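Veserberg Room Kit, set-up guide
Section 4: Sorting produce on a bed

Rev. 24th January. Replaces the old page 31, throw that one out.

Use this section if you have no table, or the table is full. Kitchen set-up is in Section 3. You need the cover sheet, the tray, one plate, one shallow metal dish. Produce washed and dried first, see 3.2.

4.1 Laying the sheet

1. Pull the bedding back or leave it, doesn't matter much. Bedsheet can be rumpled. Pillows off.
2. Unfold the cover sheet in the middle of the bed. Shiny side up.
3. Smooth from the center out. You won't get it all flat. A few creases are fine, and a crease will stop a mandarin rolling.
4. Leave bare bedsheet on the right for the tray. Left-handed, swap everything over.
5. Move bags and luggage back to the wall. Rice, oil and other heavy stuff stays off the bed.

Caution: no knives on the sheet. It will not take a cut. Peel and chop somewhere else.

4.2 Vegetables first

1. Carrot on the plate. Lay it flat, top and all.
2. Greens in the metal dish, heaped in the middle so the leaves dont hang over the rim.
3. Both go to the far end of the sheet, side by side. You want your near side clear.
4. Loose mandarins straight on the sheet, spaced apart.

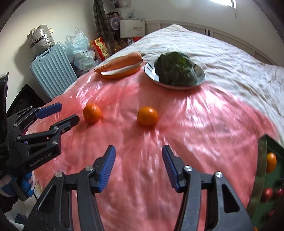
Fig. 4-1. Carrot and greens at the back, two mandarins on the sheet.

Note: more than one kind of greens, use a second dish. Don't stack. The Delorme dish holds up to 500 g, anything over that slides off when you lift it.

4.3 Filling the tray

Tray is for fruit you'll eat today or tomorrow. Everything else stays on the sheet till it gets bagged (4.5).

1. Set the tray on the bedsheet, clear of the pink. On top of the sheet edge it slides.
2. Press down on the floor of the tray. If it rocks, pull the bedding tight underneath and try again.
3. Big orange goes in first, near corner. It's the heaviest and it holds the tray down.
4. Small red fruit next, toward the far side. Leave gaps. Touching ones bruise.
5. Plums and mandarins last, over the near edge. Hold by the sides, lightly.
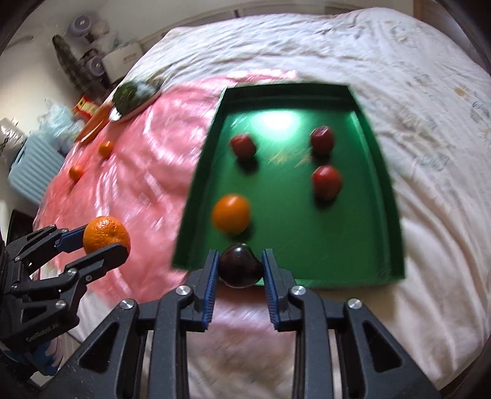
6. Lower each piece all the way to the floor before you let go. Don't drop from the rim. A mandarin will survive that, a ripe plum won't, and then you are wiping juice out of the corners.
7. Full when you can't set one more down without moving something. Stop there.

Caution: do not carry the tray one-handed. Soft sides, they flex.

4.4 Two at a time

Quicker once you have the hang of it. One piece from the left, one from the right, both clear of the sheet before either one moves over to the tray. Right side goes in first. If they bump, put both back down and start agian.
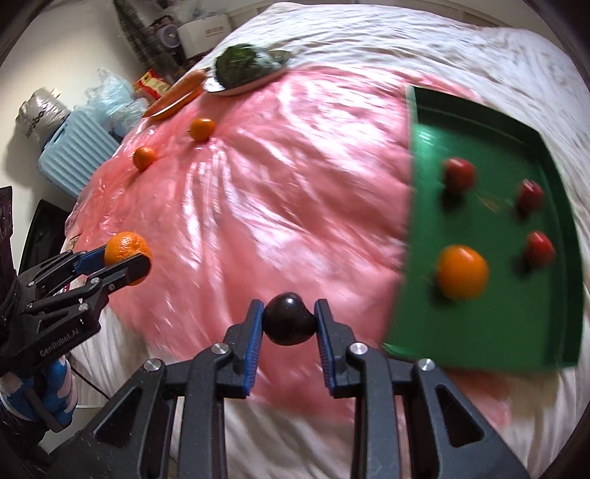
Fig. 4-2. Mandarin on the left, plum on the right. Tray with the large orange and cherry tomatoes.

4.5 Clearing up

1. Tray off the bed first, then plate, then dish.
2. Remaining fruit into Zerkitz bags, tops left open.
3. Fold the sheet in from all four edges so crumbs and stems stay inside. Shake out over a bin.
4. Wipe the sheet, damp cloth, no bleach. Hang to dry before folding small.

Replacement sheets and trays: order from Clidholm, part 4000 for the sheet, part 200 for the tray.

Section 5 covers bagging and storage under the bed.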